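Visit to the Undine bottling plant, Flestdale

The May visit began at the source building, a low brick structure over the original borehole. The bore was sunk to a depth of 1,020 feet and relined in steel after the old casing corroded. Static level is logged every hour. A second bore, drilled to 1,030 feet, is kept as a standby and pumped every Friday to hold its permit.

Water leaves the bore with enough dissolved iron to stain glass, so it is aerated and passed through two sand filters before anything else is done to it. Backwash goes to a settling pond behind the parking lot. We were shown the sludge figures, but the print on the handout was too small to read in that light.

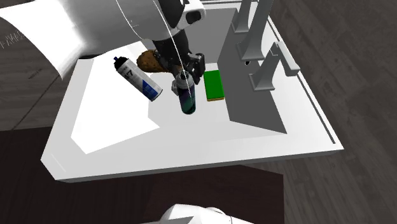

Carbonation is done cold, in a Zinchenko saturator installed when the line was extended. The operator quoted a working rate of 2,000 cans an hour on the small format and 1,773 on the large one – the difference comes from fill time, and a longer filler bowl is on order. Seam checks are made by teardown at the start of each shift and after every changeover. The gauge block was out for calibration on our visit, and a spare had been lent by the Hirnent site.

The warehouse took ten minutes. Pallets are stored two high, with date codes facing the aisle. Noise near the depalletizer was high enough that questions had to wait until the corridor.

Parking is on the north side. Closed shoes are required, and the tour includes 62 steps with no elevator.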